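Notebook – speech echo in the meeting room
1st September

Picking this up again after leaving it alone since May, when Yolanda Castellanos first complained that she couldn't follow a call from in here without leaning right into the speaker. I had promised her I'd look into it, and I'm a little ashamed how long it took me, but it was a pleasant morning's work once I got going.

I did 12 hand claps by the door and 12 more by the windows, and recorded the lot at the same level. Arlindo Pacheco lent me his good microphone (thank you, Arlindo, it's back in its pouch and the pouch is on your shelf). The claps by the door die away nicely. The ones by the windows have that little metallic flutter after them, and you can hear it plainly even on cheap headphones.

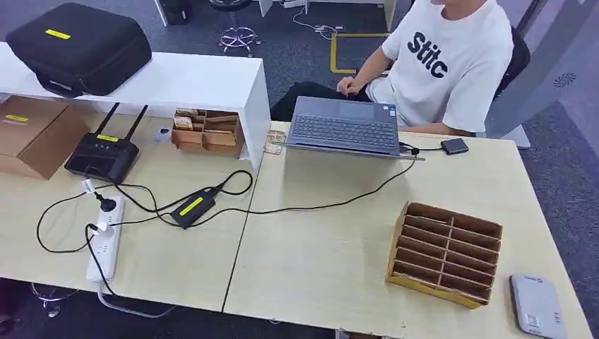 I went through the recordings twice, the second time with everything below 200 Hz taken out, to get rid of the rumble from the air handler. The flutter stayed just as it was, so I'm happy to stop blaming the ventilation, which I have been doing very loudly for months – sorry, Prodromos.

My next thought was the floor. Carpet as short as ours soaks up some of the high sounds and does very little lower down, and voices have plenty going on lower down. 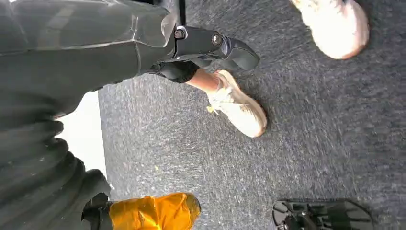

The carpet: dark gray, speckled, low pile.

Letay Wako thinks the trouble is the glass facing the bare wall, and I've come around to her view. She hung a moving blanket on the wall for the second round of claps and the flutter was much weaker. It isn't gone! But Yolanda rang in from home and said she could make out the ends of my words.
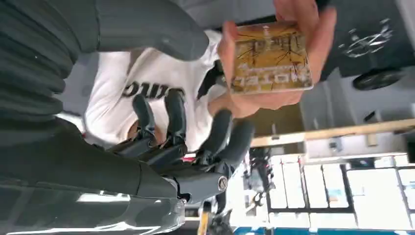

To do

Ask Maiara Brandão about the felt panels from Agudelo. The thicker ones are 100 mm, I think, and may be too deep to clear the door.

Repeat the claps with the blinds down. I forgot, and I'm cross about it.

Try the blanket behind the tables as well, and read the same paragraph aloud each time.

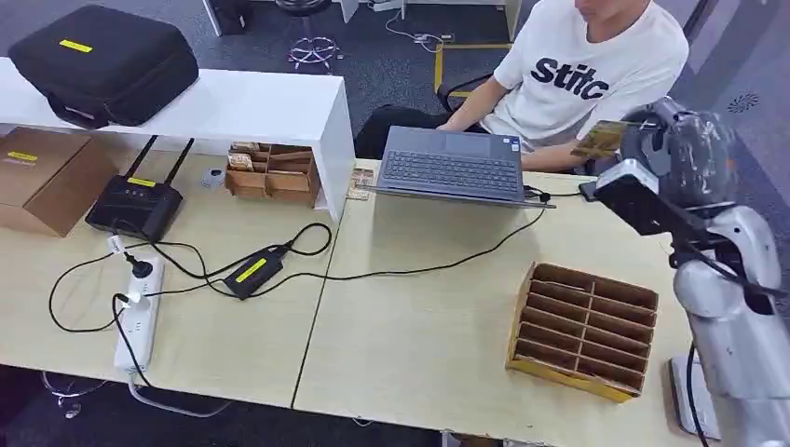
The two tables, pushed together, with the laptop at the far side.

Files are in the shared folder under "flutter". Please add your own notes if you've been in on a call.

Shared 12 times | 2 comments
Back to top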